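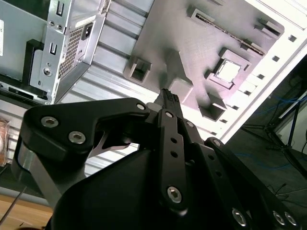
Slide 1. Inside a desktop case, power supply still in.

NOTES - old desktops talk, Garosby, September. 20 min, leave 4 for questions

Start w/ the case open. Ask who has one of these in a closet. Wait for hands.

Power supply first. Silver box, black socket, grille full of little square holes. Point at the grille. Dust goes in there and stays. Blow it out from outside, fan held still. DON'T open the supply itself. Say this twice, last time somebody went home and did it.

Unplug, hold the power button ten secs. Then screws.

Drive bay, dark corner below the supply. Talk about drives here - pull them before the machine leaves your hands. Junpei Sakamoto has the wiping handout, stack is by the door. Mention Jivov pickup takes cases but not with drives in.

Ridges in the metal floor. Quick one. Stiffens thin sheet, same trick as a cookie tin lid. Skip if running late.

Numbers:
3,059 machines through the Ranus depot last year
goal was 3,000
176 went back out working, mostly schools
(Akihiko asked for the parts figure too, don't have it, say so)

Shimada story - the one with the mouse nest. Keep it short!!

What to keep: supply if it tests ok, memory, screws in a jar. Cables yes but be relaistic. What to let go: anything swollen, anything that smells burnt.

Edges inside are sharp. Gloves on the table, hold up a pair. Should of said this at the top, move it up if I remember.

Questions. If it's about laptops send them to Akihiko Aoki, he does the 3:00 table.

Lights back on before they get up.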